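How does a store know what you like?

Ever get a birthday coupon from a toy store? How did they know? Somebody told them. Probably a grown-up, at the checkout, when they signed up for a loyalty card.

A loyalty card is a trade. The store gives you points or money off. You give the store a list of what you buy. Every time.

Say there's a toy shop called Larine. Elango Mathew is 9 and his mom has the Larine card. Beep goes the card. Now the computer knows: one puzzle, two packs of stickers, 4:00 in the afternoon, in May. Next visit, beep again. After 18 visits the computer can make a pretty good guess. This family likes puzzles! So it sends a puzzle coupon. Not a doll coupon, thats for the family down the street.

What are points worth? Less than you think. At Larine you get one point for each dollar. When you have 59 points, you get 4 dollars off. So you spend 59 to save 4. Nice if you were going to buy the stuff anyway. Not so nice if you only bought it for the points.

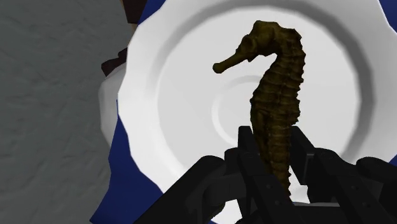

Stores like cards becuase people come back. If you have 32 points already, you don't want to waste them — so you go to Larine and not to Reddy, the other shop. Sneaky? A little. But it's allowed.

Can you say no? Yep. You can pay without a card. Some stores let you see your list too, or ask them to erase it. A grown-up has to do that part.

Try it: look at a receipt tonight. What would a computer guess about your family?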